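Wash the Bear

Every parent I know owns one stuffed animal that has never been cleaned. It has been through colds, car rides and a summer of spilled juice, and it goes back under the child's chin each night. The adults say it would fall apart in the machine. I said so myself for 2 years.

I now think we are protecting the toy at the child's expense. A plush toy is bedding. We wash the pillowcase every week and leave alone the thing that lies on top of it.
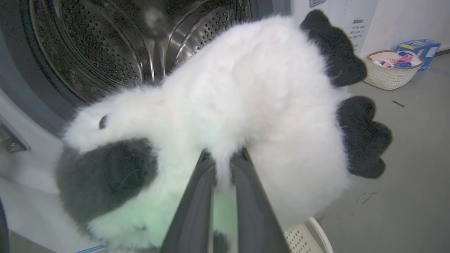
Desta Kumsa
Contributing writer, Home and Family

A white panda with long fur shows dirt sooner than a brown bear does, and it scares people more. The fear is mostly about the dryer. High heat can ruin long fur, so skip it. Use a zippered mesh bag, cold water, the gentle cycle and half the usual soap - then air dry for as long as it takes.

My neighbor Wondimu Yimer disagrees. He says the smell is the point, and that his daughter cried in October when hers came back smelling like soap. I believe him. She was over it in two nights.

Read the tag first. If it says surface wash only, use a damp cloth. Otherwise, put it in.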